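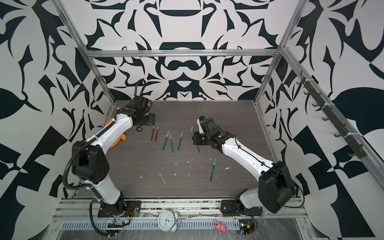
Figure 2. Black-and-white pattern on the back and side walls, dark grey tabletop.

Projects > Design > Wallirside Surfaces Study

3. Wall pattern and tabletop

We compared bold patterns with plain walls in small enclosed spaces. The curved, leaf-like shapes draw the eye to the center of the back wall – the motif is mirrored there. We asked 21 students which wall they preferred. Most chose plain for daily work.

Related reports
Killstead Hall Lighting
Stelleldale Shelf Test
Hennessy Room Colors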